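## Chapter 4: Work Surfaces and Seated Reach

A work surface is any flat support on which a person handles objects, reads, writes or eats. Its height, depth and finish set limits on posture, and those limits are felt long before they are measured. This chapter deals with surfaces used by one seated person. Standing benches and shared counters are covered in Chapter 5.

### 4.1 Terms

*Surface height* is the distance from the floor to the top face. *Clear height* is the distance from the floor to the lowest part of the underside, including any rail, drawer or cable tray. The two are often confused in suppliers' lists. A table may have an acceptable surface height and still be unusable because a deep rail presses on the thighs.

*Normal reach* is the area swept by the forearm while the upper arm hangs close to the body. *Full reach* is the area swept by the whole arm without leaning. Work done often should lie inside normal reach. Items used now and then may be kept between the two limits. Anything beyond full reach requires the trunk to bend or the sitter to rise, and should be treated as storage.

### 4.2 Height and the elbow

For light handling, the surface is set level with the elbow or slightly below it. Fine work needs a higher surface, as the eyes must be brought closer to the task and the forearms need support. Heavy work needs a lower one. No single fixed height serves all three, and a fixed table is always a compromise between tasks as well as between people.

Where the table cannot be altered, the chair is raised and a footrest added. The reverse - lowering the chair to suit a low table - is poor practice, since it closes the angle at the hip and tends to round the lower back.

Ohemaa Ansah's survey of the Harkwood assembly rooms, discussed at length in section 4.6, covered 269 seated workers. Complaints of shoulder pain were most common among those whose parts trays stood behind the work, and least common where trays stood to either side of it. Table height alone was a weak guide to complaints. The position of the trays was a much better one.

### 4.3 Depth, edge and finish

A deep surface invites storage at the back, which then falls outside full reach. A shallow surface leaves no room for the forearms. The front edge should be rounded, as a square edge presses on the soft underside of the wrist.

Finish affects the eye more than the hand. Pale matt finishes make small dark or coloured parts easy to find, though a glossy one under a strong lamp will cause glare. Openings for cables are best placed near the rear or side. A cable led over the front edge crosses the space used by the hands and knees.
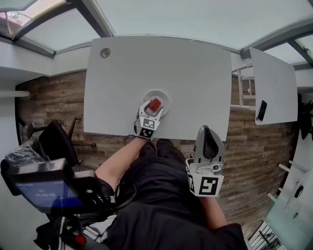

*Figure 4.2. Seated handling at a white table, with a small red object resting on a plate near the sitter. The cable passes over the table edge.*

### 4.4 Estimating reach without instruments

The reader will need a sheet of plain paper large enough to cover the table, a pencil and an assistant. Sit with the back against the chair and the upper arm at rest. Hold the pencil upright and sweep the forearm outwards from the middle of the body. Repeat with the arm straight, then with the other hand. The assistant should note any movement of the trunk and discard that trace.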